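Esperanza Pennington
2022-07-10

1/ OK so the desktop is running loud again and I've decided this is the week I write down everything I know about living in a hot upstairs apartment in Skoltdale with no central air. Long thread, get a cold drink.

2/ My place is on the top floor, west side, tar roof. By dinner it's a toaster in here. I moved in last September when it was lovely and breezy and I signed the lease like a fool (the view is still great, I'll give it that!)

3/ First thing I learned: curtains before sunrise. I used to wait until the sun came around to my side and by then the glass was already warm. Now I shut everything before coffee and the bedroom stays bearable until mid-afternoon.

4/ White liners on the street side of the curtains. Mine are cheap ones from the discount place on Calloway and they did more than the fancy dark drapes I brought from the old apartment.

5/ Fans. I own 2 box fans and one Vultix tower fan that whines. After dark one box fan goes in the kitchen window blowing OUT and the other sits in the bedroom window blowing in. Bathroom door closed or it pulls that weird drain smell through the whole place.

6/ Zlatko Nedeljković downstairs told me to stop running the oven after noon and I was annoyed for a full day, and then I stopped running the oven after noon. Rice cooker on the balcony. Cold noodles. So many cucumbers.

7/ The electric bill! Last July I was in my old place with a window unit and paid $398 for one month. I cried a little. I would rather sweat and buy popsicles.

8/ Sleep stuff: cotton sheets only, damp washcloth on the back of the neck, phone charging in another room. I tried the frozen water bottle in the bed thing. It leaked. Never again, my mattress smelled like a basement for a week.

9/ If you have plants, pull them back from the glass. I lost a whole tray of basil and one very expensive fern from Dekcombe before I figured that out.

10/ Last one on heat, computers make plenty of it too. Old paste on a processor is worth cleaning off before you put fresh on. 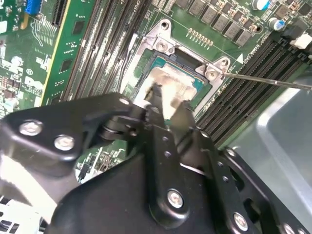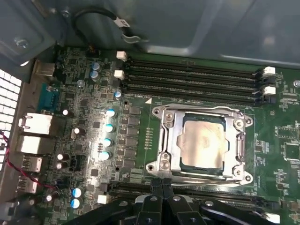
Replies and extras

11/ Several of you asked about the balcony rice cooker. It's on a little metal table, out of the rain, plugged into the outdoor outlet. I bring it in when I'm done.

12/ To whoever said "just get a portable AC," the one I looked at was $1,000 and needs a hose out the window, and my windows crank open sideways. If you've made a hose work with crank windows please show me pictures, I'm begging.

13/ Also yes, the library is free and freezing. I'm there most afternoons until closing, at the table by the atlases. Bring a sweater!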